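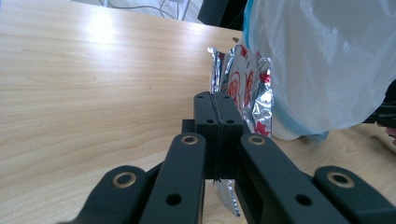

Flutgate, 29 September 2018

# Foil seed packets: keeping leftovers for next year

Quick one, got to get the beans in before dark. Munther Qudah asked how I store half-used seed so it still comes up. Same way every year.

**You need**

- your opened packets
- a jam jar with a good lid
- dry rice, 2 tablespoons
- a bit of kitchen paper
- pencil, not pen (pen fades)

**What to do**

1. Tip the seed onto a plate. Pick out bits of husk, anything split or mouldy.
2. Leave it somewhere dry overnight. Not the airing cupboard, too warm.
3. Back in the packet. Squash the air out, fold the top over twice, paper clip.
4. Write the year on. You will not remeber.
5. Rice in the kitchen paper, twist it shut, bottom of the jar. Packets on top. Lid on tight.
6. Back of the fridge. Not the freezer.

Change the rice in December.

**How long it lasts**

Parsnip: one year, don't bother after that. Onion and leek, two at a push. Tomatoes go on for ages. Lettuce somewhere in between.

Not sure? Test ten on damp kitchen paper in a sandwich bag, windowsill, a week or so. Fewer than five up, sow thick or buy new.

Torn packet? Use an envelope, and copy the sowing depth on to it *before* you chuck the old one. Did'nt do that with the Rutkowska beetroot. Guesswork all spring.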